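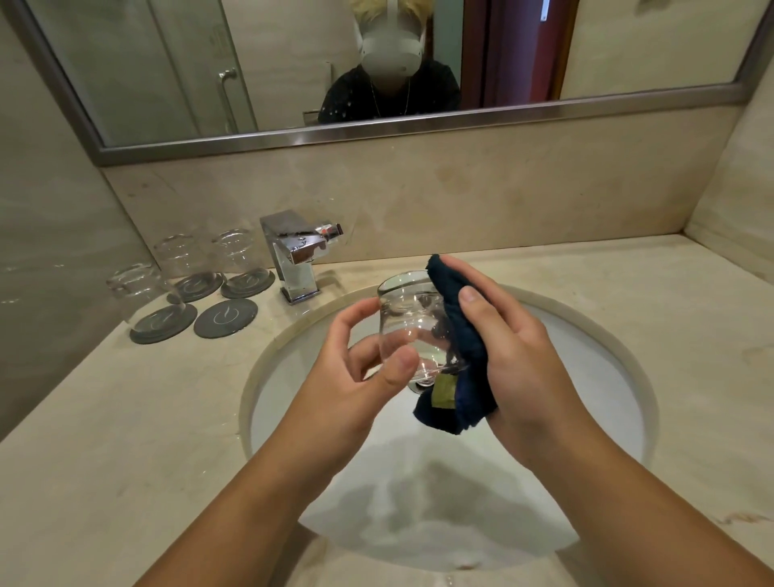
Hard water spots on glasses, is a softener worth it?

kwarraich
We moved to Dultham in February and every glass we own has gone cloudy. Test strip from the hardware store put us well into the "very hard" color. I got one quote for a whole-house softener, $3,249 installed, and that seems like a lot for clear glasses. Two bathrooms, three people, gas water heater. What would you do?

gape_y
First figure out if it's scale or etching. Soak one glass in plain white vinegar for 20 minutes. If it comes out clear, it was mineral deposit. If it's still cloudy, the dishwasher has etched it and no softener is going to fix that one.

kwarraich
Did the vinegar thing with two. One came out clear, the other stayed foggy. So both, I guess.

Dogar70
That quote is high. I put in a Vostora unit myself. Took an afternoon and parts from the plumbing aisle. If your main line comes in somewhere you can reach, and there's a drain close by, it isn't hard. Check whether your town wants a permit.

aitken_e
I'd skip the softener. You're hauling salt forever, and if you wash on hot with soft water and too much detergent, the etching gets worse. Hand wash the good glasses, rinse hot, dry them right away with a towel that doesn't shed. Costs nothing.

Dogar70
Costs nothing until the water heater fills up with scale. Glasses are the smallest part of it.

aitken_e
Mine is 14 years old on the same water and I flush it once a year. Never had a softener in this house.

Dogar70
Good for you. My last one didn't make it to eight.

napaporn_s
I'm somewhere between you two. We have a softener and I still dry the glasses by hand, soft water leaves spots too if you let it air dry. They just wipe off easier. For towels, don't use fabric softener on them, it leaves a film and then the glass streaks. Wash new ones a couple of times before they go near anything clear.

kwarraich
That may be part of my problem, we use dryer sheets on everything. What about rinse aid? The last owners left a bottle under the sink.

napaporn_s
Use it. Keep it filled and turn the dial up a notch if you still see spots. Also cut your detergent a little at a time and see what happens.

gape_y
Agree on the rinse aid. And get a second quote before you decide. There's an outfit in Brudholm that came in $500 under everyone else when my sister had hers done. Ask what size they're quoting, too. Some of them sell you a unit made for a family of six.

aitken_e
Ask for the price of the salt while you're at it.

kwarraich
OK. Rinse aid and no dryer sheets for a month, and I'll call Brudholm for a quote in the meantime. Dogar, which Vostora did you get, and did you run a bypass to the outside faucet?

Dogar70
The smaller one with the metered valve. Yes on the bypass, you don't want to be watering the lawn with it. I'll look up the model number tonight and post it.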